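Tabletop Manipulation Program
Progress Report to Cinex, Second Reporting Period
Prepared by Moushumi Kanagaratnam, Technical Lead
May 2018

1. Status

Work on the end-effector comparison is on schedule. The simulation phase is complete for two of the three planned hand configurations. The third, the Tsao two-pad gripper, has been modeled but not tuned, and no results for it are included here. Controller work ran longer than planned and took time from the camera study, as described in section 5.

2. Scope of the period

The agreed work for the period was to compare end effectors on a kitchen pick-and-place task, in simulation only, using a two-arm workcell. The task set covers produce and small rigid items moved between plates, a cutting board and open counter. Produce was retained from the January plan because the shapes are irregular and the allowable contact force is low. Both arms run under the same Trandix joint controller model, so differences in the results should come from the hand and the grasp planner.

A trial is scored as a success if the item is lifted clear of its starting surface, carried to the target, and released with no contact between the hand and any other item. Trials that end in a joint limit stop are scored as failures and also logged separately.

3. Work completed

Simulated trials run in the period totaled 3,321. This includes 300 baseline trials with the grasp planner disabled and scripted hand poses in its place. The baseline set is used only to check that the contact model has not drifted between software builds. It was run once at the start of the period and was not repeated after the April build, an omission we will correct in the next period.

Starting poses for items were randomized within the reach of both arms. Lighting and counter texture were held fixed for the comparison runs. A varied marble texture was tried first, but the segmentation step picked up the darker veining as object edges at low contrast, and the trials affected were discarded and rerun.

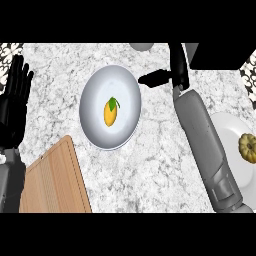 Contact parameters for the soft produce were taken from bench measurements made by Bririx under its subcontract. Friction values for smooth-skinned items were lower than we had assumed. The assumed values were replaced before the comparison runs began, and no results obtained with the old values are reported.

4. Findings to date

The five-finger hand tolerates larger errors in the estimated pose of the item. When the estimate is off, the fingers close around the item and the grasp usually holds. Its main failure is at the approach: with the fingers spread, the hand needs more clearance than the planner allows, and it touches the rim of a plate on the way down. Reducing the spread before descent removed most of these contacts at the cost of a slower cycle.

The narrow-finger gripper has the opposite profile. It enters and leaves a plate cleanly but is sensitive to pose error, and elongated items rotate about the contact line if gripped away from their center. Lobed items were harder still. The planner frequently chose a grasp across two ridges that was stable in the model only at forces above the limit set for produce.

Neither result should be read as a ranking. The planner was written for parallel grippers and extended to the five-finger hand, and it is likely that the hand is underperforming for that reason.

5. Deviations from plan

The controller model oscillated at the wrist when the update rate was set to 100 Hz. Raising the rate to 1,000 Hz cured the problem but lengthened every run. We have kept the higher rate for all comparison trials. The camera placement study has been moved to the next period as a result. All trials to date use a single overhead view, in which the forearms sometimes hide items near the side of the counter. We expect a second view to matter more for the narrow-finger gripper than for the hand.

6. Budget

Spending is within the approved total. Compute costs exceeded their line because of the higher update rate, and were offset by an underspend on travel. No transfer between major categories is requested.

7. Next period

Tuning of the Tsao gripper model comes first, followed by its comparison trials under the settings used for the other two configurations. The baseline set will be rerun against the current build before those trials start. The camera study will compare the overhead view alone with overhead plus wrist views on both arms.

One decision is needed from Cinex. The force limit for produce was set on the basis of the earlier friction values and may now be too strict. We request written confirmation of whether it should be kept or revised before the Tsao trials begin. A change would require rerunning the lobed-item trials for both completed configurations.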